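Sweep cell, two-arm bench. March, carried over from last page

Came in to the left arm throwing joint faults again at power up. Cleared on second restart, so not the drive. Pulled the cable at the base, connector was half a turn loose. Nipped up, no faults since. Still want a proper strain relief on it, the cable ties are a bodge.

Gripper pads: swapped 2 on the left gripper. Old ones had gone shiny and the brush handle kept twisting when the bristles loaded up. New ones are the softer stock from Clulow. Do NOT use the hard Sinlow ones in the bottom drawer, they mark the wood and slip anyway.

Re-zeroed both arms after. Right was fine, left was out by 2 mm at the tip. Saved over the old offsets, old file kept in the Ombridge folder if anyone wants to go back.

Mat had crept towards the front of the table again. Squared it up and taped underneath. Sponge bits and pastry for sweeping, same as before, bag each side. If a bag sags fold the rim back, dont add clips, the gripper catches on them.

Speed cap now 200 on both arms untill the pads have bedded in. Was getting chatter on the sweep above that.

To do
- strain relief, left base
- wipe down grippers, crumbs get in the finger slides
- order pads, last 2 pairs in the tin
- ask Ozoliņš about the spare wrist cable, they said they'd quote and havent

Brush and dustpan work on the mat: 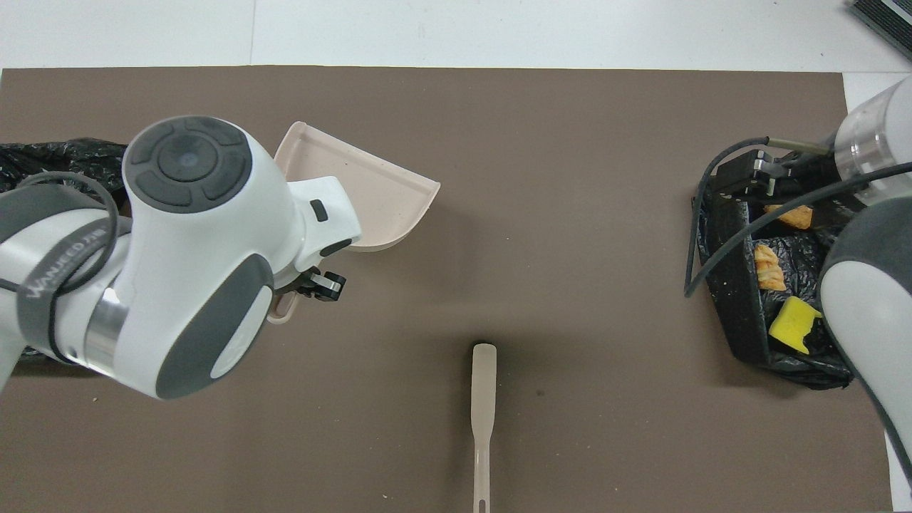
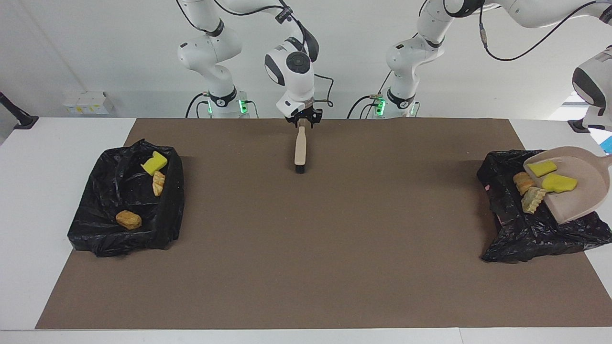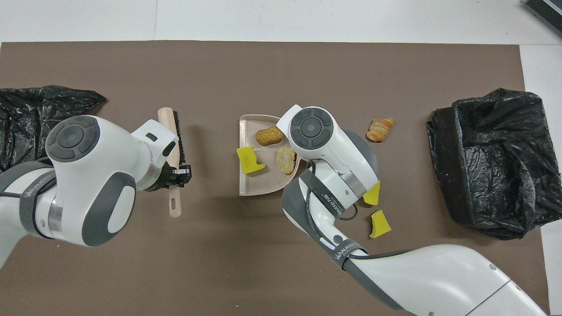 Entry by: Ozoliņš bench, cell log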